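Teléfonos de préstamo | Boletín interno | 9/24/21

Nuevo criterio de colocación para los terminales de préstamo

Eltilano ha revisado el procedimiento de clasificación de los teléfonos que se ceden a los talleres. El inventario suma 1265 unidades, de las que 300 corresponden a la delegación de Veltham. Desde junio, el color de la funda identifica el lote y sustituye a la etiqueta adhesiva, que se despegaba con el uso.
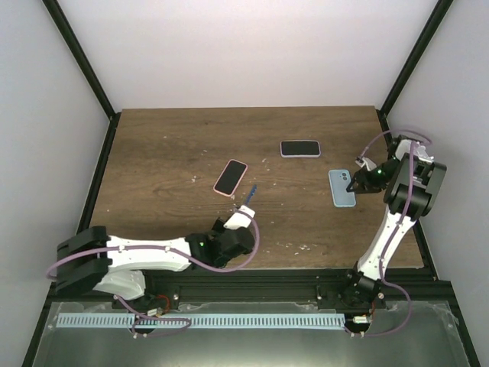 Teléfonos con funda rosa y azul claro sobre la mesa de madera.

La orientación de cada equipo se decide según la comprobación pendiente. Para la inspección del cristal, pantalla hacia arriba; para la del módulo de cámara y el ajuste de la funda, dorso a la vista. Los equipos sin funda se devuelven al almacén de Grulolska.
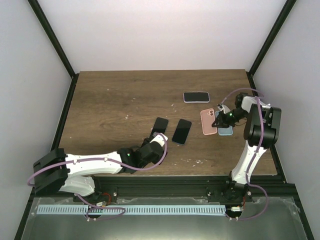 El lote mínimo de revisión pasa de 500 a 100 unidades. Los terminales se extienden sobre la mesa en grupos pequeños. Con cinco teléfonos a la vez conviene separar las fundas por color: la rosa y la azul claro, una junto a otra, se distinguen bien, mientras que las pantallas negras se parecen demasiado entre sí. La superficie debe limpiarse antes de cada tanda; las motas blancas sobre la madera pueden rayar el cristal. El formulario Manninen sigue vigente.

Compartido 14 veces | 2 comentarios

Relacionados
- Cargadores: retirada de cables sin marcado
- Calendario de devoluciones de Veltham
- Fundas de repuesto: cómo solicitarlas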